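Programming by demonstration

Programming by demonstration is a way of giving a robot a new task by showing it what to do. A person guides the arm through the movement, and the system records the joint positions, the gripper opening and often the forces at the wrist. The recording is either played back as it stands or used with many others to train a controller that can cope with small changes in the layout. The method is also called teaching by showing or learning from demonstration.

Hand guiding

In hand guiding, also known as kinaesthetic teaching, the motors hold the arm up against its own weight while a person pushes it through the task. It needs little equipment and most people pick it up quickly. The teacher feels contact directly, which helps with close fits. The drawback is that the teacher's hands are often in the camera's view, and a wrist force sensor may record the push of the hand along with the contact at the tool.

Remote control

In remote control, or teleoperation, the teacher stands or sits away from the arm and moves it with a joystick, a hand-held tracker or a smaller copy of the arm. Camera recordings stay clear of hands, and the arm moves under its own motors just as it will later. Without force feedback, however, the teacher has to judge contact by eye – a common cause of jammed or dropped parts. 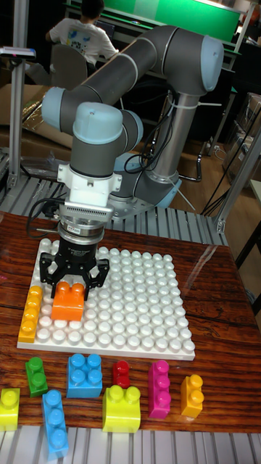 Petronella Ngcobo

Brick tasks

Toy bricks on a studded baseplate are widely used for practice and for comparing methods. The parts are cheap, they are alike from one set to the next, and a brick must be lined up with the studs before it will press home. A small error in angle is enough to stop it. A two-finger gripper holds a brick by opposite sides and leaves its studs free, and a force sensor between wrist and gripper can record the press. Bricks of several lengths and colours allow the same setup to be used for sorting and for copying a pattern.

Anusow, a teaching set of brick tasks put together by Shewit Tufa, contains 99 layouts. Each is shown 10 times by hand guiding and 10 times by remote control. Users are asked to keep the two groups apart when training, as the speeds differ: hand-guided runs tend to be steady, while remote runs slow down sharply near the plate. The later Womumen set has 900 runs, all of them remote, and adds failed attempts with a label for the moment of failure.

Quality of demonstrations

More recordings do not always give a better result. Long pauses, needless corrections and changes of grip are all copied by the controller unless they are cut out. Teachers also differ in the order in which they place parts. Mets, a program for trimming recordings, removes pauses before training but leaves the final press untouched.

See also: force control; motion planning; teach pendant

Last edited Sun 16 December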